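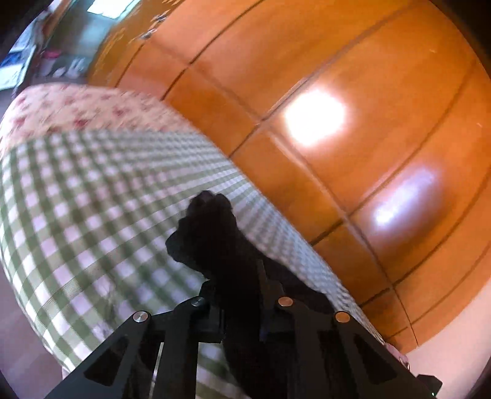 How to Book a Rail and Ferry Weekend from Lutville to Zindport

Travelers going from Lutville to the coast at Zindport can book the train and the ferry as one through ticket or as two separate tickets. The steps are different, and so are the rules that apply when a train is late. The guide covers the through ticket first, then separate booking, then a place to stay between the two legs.

Before you start

You will need:
- The full name of each traveler, as it appears on a photo ID
- A payment card
- A phone number that works while you are on the road
- The length of your car, if you plan to take it on the ferry

Foot passengers do not need to give vehicle details. Bicycles travel free on the ferry but need a reserved space on the train.

Step 1. Check the ferry first

The train runs all year. The ferry does not. Service from the Menon landing stops in January for maintenance and is reduced for several weeks on either side. Look up the ferry timetable, note the sailings that suit you, and work backward to the train. Booking the train first is the most common mistake on this route.

Step 2. Choose a train

Trains from Lutville stop at Menon, a short walk from the landing. Foot passenger check-in closes well before the boat leaves, so do not pick the last train that appears to connect. Take the one before it. If you are starting with a morning sailing, consider going to Menon the night before (see Step 5).

Step 3. Book the through ticket

Through tickets are sold by Cliltisix, which runs the booking site for both legs.

1. Select Lutville as the origin and Zindport as the destination.
2. Set the journey type to Rail + Ferry. The default setting is Rail Only, and with that setting Zindport will show no results.
3. Enter the number of travelers. Children under 4 travel free but still have to be listed.
4. Choose the outbound and return sailings.
5. Check the total. A standard adult round trip is 340 points if you are paying with a rewards balance; the cabin upgrade brings it to 700.
6. Confirm and save the ticket to your phone.

The confirmation email carries a single reference for both legs. Keep it until you are home. Station staff will ask for it if you need to be moved to a later boat.

Step 4. Or book each leg separately

Separate tickets make sense if you want to stop in Menon for longer than one night, or if you already hold a rail pass. Buy the ferry ticket first and the rail ticket second. With separate tickets the ferry operator does not have to rebook you after a late train, so leave at least 2 hours between arrival and sailing.

Step 5. Add a night in Menon

Most lodging in Menon is in small guesthouses and rental cottages near the landing. Before you pay, check the following:
- Latest check-in time. Many desks close before the evening train arrives.
- Whether bags can be left after checkout.
- Whether breakfast is served before the first sailing.
- Parking - street spaces near the landing have a short time limit.
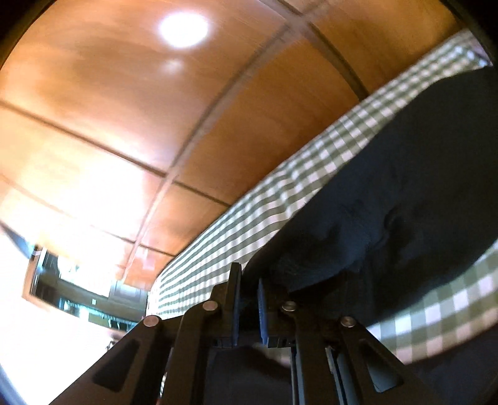 Wood-paneled ceiling with a recessed light.

Ask for the entry code or key instructions in writing. Phone coverage in the lower part of town is weak, and an email that has not been opened before you get there may not load.

Changes and refunds

Through tickets can be changed once without a fee, up to the evening before travel. After that, the rail leg keeps its value and the ferry leg does not. Sailings canceled for weather are refunded in full to the original card. Lodging is a separate contract, and a canceled boat does not cancel the room.

If the return sailing is canceled while you are in Zindport, go to the ferry desk before calling the booking line. Places on the next boat are assigned at the desk, in order of arrival.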